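Fakutow Community Help – Health & Clinics
4 min read

Tetanus shot before basement cleanup – can't find my last date. Get another or wait?

Posted by Shaohua Shen

Hi all, quick one, typing this on my break so sorry for the mess. Signed up to help muck out basements over on the Minhas side after the creek came up. The sign-up sheet says you need a tetanus shot within the last ten years, five if you get a dirty cut. Fine. Problem is I have no idea when I had mine. I'm 35. I think I got one when I started at the cannery, which would have been maybe nine years back? Or that was the hepatitis one. My old doctor retired and the office got folded into some bigger group and the number just rings.

So what do I do:
– is it bad to get a second one too soon if it turns out I had one?
– is there anyplace that looks up old shots for you
– do I have to wait some amount of time after the shot before I can work
– cost, if my insurance says no

The walk-in hours at the Jullon clinic were packed last time, I stood in line 25 minutes and then had to leave for work. Would rather not do that again if I can get it someplace else. Also my nephew wants to come help, he's 16, and the sheet says 18 and up. Is that for the shot or for the work?

Thanks in advance.

Xiaoyan Zou

OK I do intake at a clinic (not Jullon, and I'm not a nurse, so ask a real one about anything medical). In order:

Records first. Most states keep an immunization registry. Call your county health department, ask for immunization records, give full name, birth date and any old last names. They can usually see it while you're on the phone. Not everything is in there, espcially adult shots from years ago, but it's a five minute call. Pharmacies often report to the same registry so if you got it at a pharmacy your odds are better. Also try the cannery. Employers that required a shot sometimes keep a copy in your personnel file. And the big group that swallowed your doctor's office has to have the charts somewhere – ask for "medical records," not the front desk, it's a different phone number most of the time. Some patient portals show old shots too under a tab called health history or preventive care.

Second one too soon: if there's no record they generally go by no record and offer it. The thing people usually get from having them close together is a sorer arm, more swelling. Tell them what you told us, "maybe nine years, not sure," and tell them if you ever had a bad reaction to one. They will ask anyway. If you're not sure you ever had the first set as a kid, say that too, that's a different schedule and one shot doesn't cover it.

Waiting: no rule that I know of that says you can't work the next day, but a booster takes a while to build up, couple weeks is what our nurses tell folks. So go sooner if you can. Gloves and real boots either way. And if you do get cut, wash it with soap and clean water right off and call somebody the same day. Don't sit on it because you had the shot. 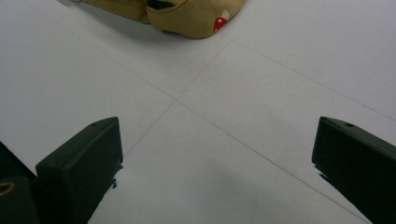
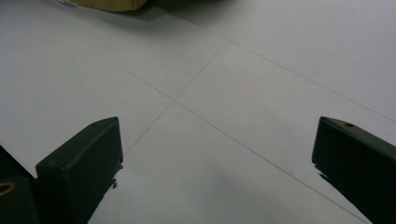
Cost: bring the insurance card even if you think it's a no. Ask for the billing code before they give it and call the number on the back of the card. Plenty of plans cover it as preventive at a pharmacy but not at a doctor's office or the other way around, so ask both ways. No coverage, ask the health department what the cleanup people are doing. During floods they often get a small batch set aside and it goes fast. Ours was gone before noon last July.

Your nephew: call the sign-up people on that one. Could be both. A minor needs a parent to sign for a shot pretty much everywhere, an uncle usually won't do, so don't just drive him over and hope.

Ask if it's Td or Tdap while you're there. Tdap has whooping cough in it too. If you never had that one as an adult they'll likely give you that.

Maltisness

just get the shot. I did mine at the grocery pharmacy, no line, went in at 8 am. they wanted my card and a form and that was it. arm hurt two days, no big deal

jullon line is always bad, go right when they open or dont bother

also take a pic of the little card they give you!! I lost mine and had to do this whole thing over when my daughter had her baby and everybody needed the whooping cough one. there's 982 of us in this group and I swear half the posts are lost shot cards

Shaohua Shen

Thank you both. Called the county, they had me on hold a bit but she found it. Ten and a half years, so I was off by more than a year and I'm due. The other one WAS the hepatitis. Going to the pharmacy tomorrow morning before shift, they said bring the card and they'll run it first.

Nephew is a no, the 18 is for the work too. His mom is relieved. He might do the supply table instead, they take younger kids for that if a parent signs.

Still waiting to hear back about boots, if anyone has a size 11 they're not using let me know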